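Paying for Groceries With Crypto Without Making a Mess of the Household Money

by Iveta Kadlec

I resisted paying for anything at home with crypto for a long time (my spreadsheet and I were happy!), but then our corner grocery started taking it and I got curious. These are the habits that stuck, plus a couple of things I did wrong first.

Keep a spending wallet and leave the savings alone. Mine lives on my phone in an app called Cluvel, and I treat it like the jar of cash my mother kept by the bread box. On Tuesday I top it up with $460, that's the food and household money, and when it's gone we eat what's in the freezer. The rest sits in a separate wallet that I have to get out of my chair to reach. 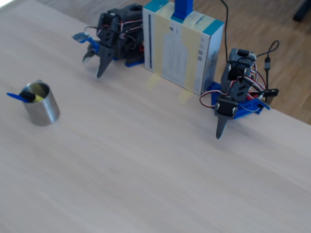
I keep the jar wallet in a stablecoin, by the way. My first month I kept it in something bouncier and the milk money shrank between breakfast and dinner. I was so cross! If you want to hold the exciting coins, fine, just don't plan to buy onions with them.

Next, the recovery phrase. Write it on paper, with a pen, twice. Don't take a photo of it, don't email it to yourself, and please don't stick it in the notes app. I put one copy in the folder with the house papers and the other one at my sister's in a sealed envelope. I used pencil the first time and it smudged so badly that I had to set up a new wallet and move everything over, fee and all.

About those fees. They go up and down, and I used to pay whatever popped up on the screen. Now I look before I tap. A small payment on a busy network can cost more in fees than the carton of eggs you're buying, so I save up the little things and do one bigger shop. Our hardware store uses a checkout called Isemo that shows the fee on its own line before you confirm, and I wish they all did that.
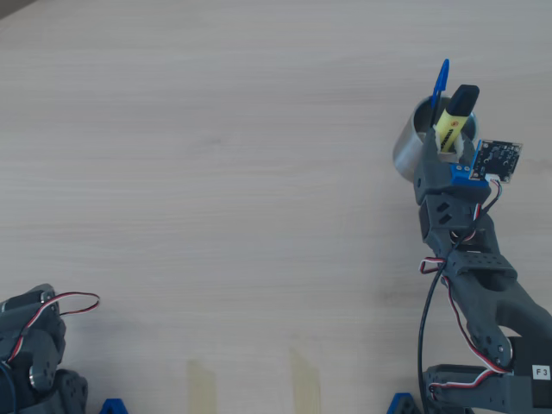

Always send a tiny amount first when you're paying somebody new. I do $2. When they tell me it arrived, I send the rest. Our window guy thought this was hilarious until I explained that I can't call a bank and get it back if I paste in the wrong address. Check the first few characters and the last few, and then a few in the middle while you're at it.

Receipts! Keep them all. Where I live, spending crypto can count as selling it, even for dish soap, so every purchase needs a date, an amount and what the coin was worth that day. I write mine in a plain notebook and color them in as I go, yellow for food and green for the house, and once a month I type the lot into a spreadsheet. Last year's sheet ran to 2353 rows, which tells you how often I run out for one lemon. Ask a tax person about your own situation, I'm only good for lemons.

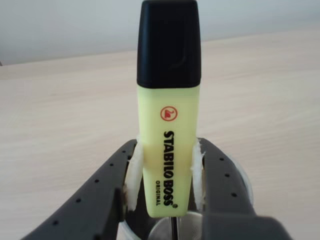

Refunds are the part I got wrong the longest. Ask the shop before you pay whether they refund in coin or in dollars, and at which day's price. I returned a kettle and got store credit, and I still haven't found anything else in that store I want.

If you share the money with somebody, give them their own wallet and top up both. We tried sharing one and kept paying the water bill twice. I also set a daily limit of $1000 on the bigger wallet, so a tired evening can only go so wrong.
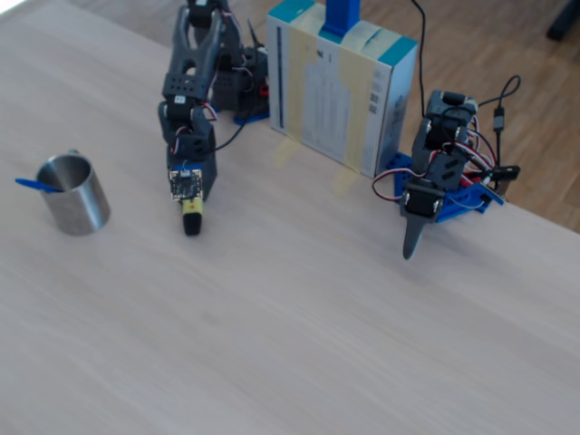 Update the app at home on your own Wi-Fi, and do it before you go shopping. I once stood at the register with a bag of thawing peas while mine installed itself, and the line behind me was not kind. I carry a regular bank card now too, tucked behind my library card.

A few readers have asked whether I like Kyei or Gunero better for the monthly bills. I've only used Kyei, and only for the electric. It's fine, the reminders come too early for my taste. I'm trying Gunero in July and I'll add a note to this page once I've paid a bill or two with it.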